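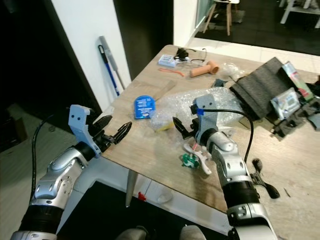 **Figure 4.1** Two arms over a cluttered table. The sheet of clear bubble wrap lies in front of the right gripper.

# Chapter 4: Teaching by Showing

You will often hear that a robot can be taught a job the way an apprentice is: show it what to do, and it will pick up the rest. Read that claim slowly. An apprentice who watches you wrap a tin already knows what a tin is, what wrapping is for and when the job has gone wrong. The robot gets a string of joint positions and some camera pictures.

There are two common ways to do the showing. In **hand guiding**, a person takes hold of the arm and moves it through the task. In **remote control**, or teleoperation, the person works a separate set of controls and the arm follows. Hand guiding is easy to learn, but the teacher's own body tends to block the cameras. Remote control keeps the teacher out of the way and takes away most of their sense of touch.

Bubble wrap is a good place to test your optimism. It folds, it slides, and it is clear, so whatever lies under it shows through. A rigid tin with a round lid has one shape. A crumpled sheet has as many as you care to give it, and a program that has seen 50 of them may be helpless at the next.

Anikó Vass and Brayden Poirier ran into this at Skestthorpe, where they recorded 810 remote-control demonstrations of a packing task over one winter. Their first report gave a success rate that pleased everyone. Margit Katona then asked who had laid out the table before each trial. The same person had done it every time, in much the same way – and when Katona laid it out herself, the rate fell badly. We return to their data in Section 4.3.

Keep her question in mind as you read. When a paper or a sales brochure tells you that a robot "learned" something from people, ask:

- Who gave the demonstrations, and how much practice had they had?
- Were failed attempts kept or thrown out?
- What changed between the training layout and the test layout?

## 4.1 What a demonstration records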